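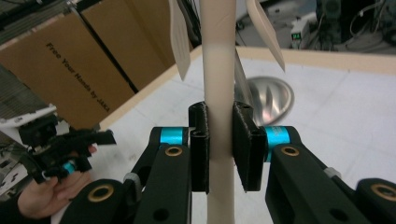 Informe de proyecto: normas de uso de pinzas manuales para recoger demostraciones
Asignatura de Robótica aplicada
Autora: Maëlys Lemaire
Tutor: Murray Te Moana
Sábado, 12 de noviembre de 2022

1. Punto de partida

El encargo era redactar una guía de buenas prácticas para el laboratorio Ternthorpe, donde se graban tareas domésticas con pinzas que lleva una persona en cada mano. Partí de la guía anterior, que todos llaman la guía Kang, y de la lista de comprobación que venía con el programa de registro Skatetti. Entre las dos suman 218 reglas. Mi impresión al leerlas fue mala y no ha mejorado mucho: casi todas dicen qué hay que hacer y muy pocas dicen cómo se sabe si se ha hecho.

Pongo un caso. La regla sobre el agarre pide que el objeto quede "bien centrado entre los dedos". ¿Centrado respecto a qué? Con una varilla cilíndrica se puede discutir a simple vista. Con un cuenco metálico, cogido por el borde, la frase no significa nada.

2. Qué revisé

Leí 162 reglas con detalle, las que afectan a la persona que maneja las pinzas. Dejé fuera las de almacenamiento de datos porque las lleva otro grupo. Para cada una me hice la misma pregunta: si dos compañeros miran la misma grabación, ¿estarían de acuerdo en que se ha cumplido?

Las de montaje salen bastante bien. Revisar que las articulaciones giran sin holgura, o que las almohadillas de los dedos no están despegadas, son cosas que se comprueban con la mano. Las de entorno salen peor. "Mantener el fondo ordenado" aparece tres veces, con tres redacciones, y ninguna fija un límite.
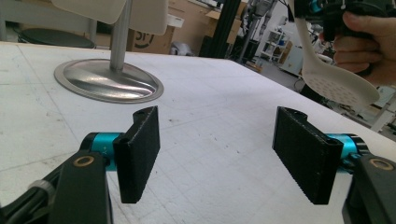
También me parece floja la parte sobre la superficie de trabajo. La guía Kang exige una mesa "limpia y neutra", pero no distingue entre suciedad, marcas de rotulador y rozaduras del uso. Quien quiera cumplirla al pie de la letra tendría que cambiar el tablero cada poco. Mi propuesta es más modesta: que se anote el estado de la mesa al empezar la sesión y que se retire lo que no forme parte de la tarea.

3. Sobre las cifras

La lista de Skatetti recomienda 2.000 demostraciones por tarea. Busqué de dónde sale el número y no lo encontré. El conjunto Triston, que usamos en clase, tiene 773 en su tarea más larga y nadie me ha sabido decir si son pocas. Mientras no haya una prueba detrás, yo quitaría la cifra de la norma.

4. Propuesta y dudas

Propongo una guía corta con las reglas que se pueden comprobar, cada una con su método al lado, y un anexo de recomendaciones sin carácter obligatorio. El tutor objeta que un anexo así no lo lee casi nadie. Puede que tenga razón, aunque tampoco me consta que se lea lo obligatorio.

Queda sin resolver el caso de las dos manos. Las reglas están escritas como si solo hubiera una pinza, y no dicen qué debe hacer la segunda mientras la primera sujeta el objeto. He dejado ese apartado en blanco en el borrador hasta hablarlo con quienes graban.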